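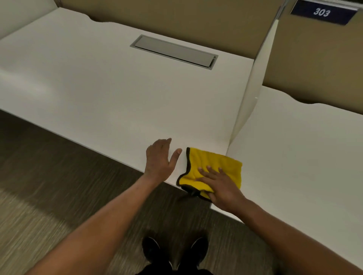

The machine at Tenesville was called Bekel, after the town where its arm was made, and it did not like dust.

Roy Hebden had been told this on his first morning, by a woman from Timmermans who was leaving on the same day. She gave him a yellow cloth, a ring of keys and a grey notebook with 47 pages filled in. "Read it in the evenings," she said. "In the day you will have no time." Then she went down in the lift with her box, and he didn't learn her first name until he found it on the inside cover, much later.

Bekel lived behind glass on the ground floor and sorted lenses. It picked each lens from a tray, held it to the light, and laid it to the left or to the right. When everything was in order it did 342 in an hour. When something was not in order it stopped with its arm half raised, like a person who has forgotten a word, and Roy was sent for.

On Saturday it stopped at ten past six in the morning.

He came in with his coat still on. He opened the side panel and looked at the belt, which he had changed in January and which was good. He looked at the two suction cups. The left one had a line across the rubber, thin as a hair, and a cup with such a line will lose its air little by little. The notebook said so on page 26, in small upright letters: Cup first. Then the filter. Never clean a cup on the machine. Carry it upstairs to a clean desk, and clean the desk before you put it down.

He had always thought the last part was too much. For a month he had put the cups on the nearest chair.

But the cups had failed more often in that month, and he had written down each time with his own hand, so he could not pretend. He took off both cups and closed them in the little tin. He took the filter too. He went up by the stairs with the tin in his pocket and the cloth over his shoulder.

The third floor belonged to Willeo, who had the offices from Monday to Friday. At the weekend he could hear the air moving in the ceiling. He chose a desk and began at the back, near the wall, and came forward in long strokes as his mother used to do with a kitchen table. He did the corners. He held the desk with one hand, although it was heavy and was not going anywhere.
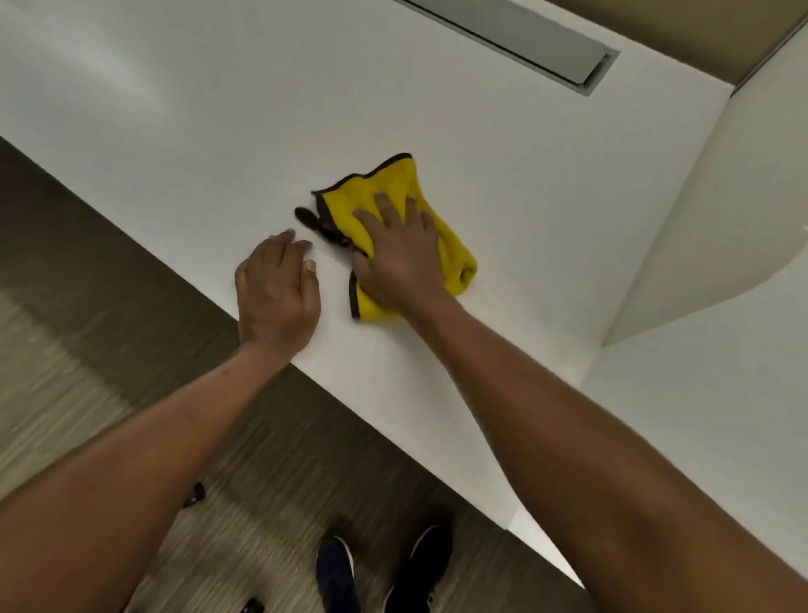 The desk before the cups.

When it was done he turned the cloth to a fresh side and opened the tin. He laid the left cup down and bent close to it. Under the lamp of his phone the line in the rubber moved when he pressed – so it was a true crack, and no cleaning would help it. The right cup had only a grey ring of powder. He washed it with the alcohol from the small bottle, let it stand, and washed it once more. The filter he tapped on a sheet of paper. What fell out was so fine that his breath took it.

There was one new cup left in the cabinet downstairs. He fitted it, turned it until it clicked, and put the washed one beside it. He set the pressure a little low, as the notebook advised, and brought it up slowly while the needle trembled and then stood.

Bekel lowered its arm. It took a lens, held it to the light, and seemed to think about it for longer than was necessary.

"Left," said Roy.

It laid the lens to the left.

He stayed until it had done 100, eating an apple on the step by the glass. Then he took the notebook and found the first empty line. He wrote the hour, and the cup, and that the desk had been cleaned before. His letters were larger than hers and leaned to one side. He read the line again, added that new cups must be ordered, and went to find out whether the bakery was open yet.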